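## 4. Folding the chair and putting it away

*Updated 1/17/25. Goes with the Kelthorpe loan chairs we hand out from the Ernville desk.*

Okay, you've got the footrests sorted from section 3, so now for the part everyone asks me about! Folding takes me maybe ten seconds these days, but my first try was a real wrestling match, so go slow.

1. Park on flat ground and push both brake levers forward until they click.
2. Take the cushion off. (I forget this one constantly, and the chair just stops halfway and sulks.)
3. Flip both footplates up.
4. Stand at the side, grab the seat fabric at the front and back edges, and pull straight up.
5. Once the sides start coming together, let go of the fabric and push the armrests toward each other the rest of the way.

**Caution:** Keep your fingers off the seat rails, both folding and unfolding. They pinch hard. When you open the chair again, press down on the rails with flat palms, fingers pointing in toward the seat.

**Note:** If it feels stuck, don't force it. Check for a blanket corner or a bag strap caught in the cross brace, then try again. Still stuck? Bring it back to the desk and I'll swap it for you.

### 4.1 Where it goes overnight

I like mine folded and standing against a wall, brakes on, well away from the radiator and the door swing. Laying it flat is fine in a car trunk, but put the heavy stuff next to it and never on top.
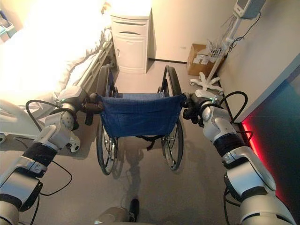 *Fig. 7. Folded chair from the back, with the push handles and the navy backrest.*

The backrest fabric gets wrinkly when the chair is folded, and that's fine, it pulls tight again when you open it up.

6. Wipe the handles and armrests with a damp cloth and mild soap.
7. Hang the cushion somewhere airy if it's been out in the rain.
8. Write the chair number on your card before you put it away (mine is 368, and yes, I've written down the wrong one).

Tire pressure and the September brake check are in section 5.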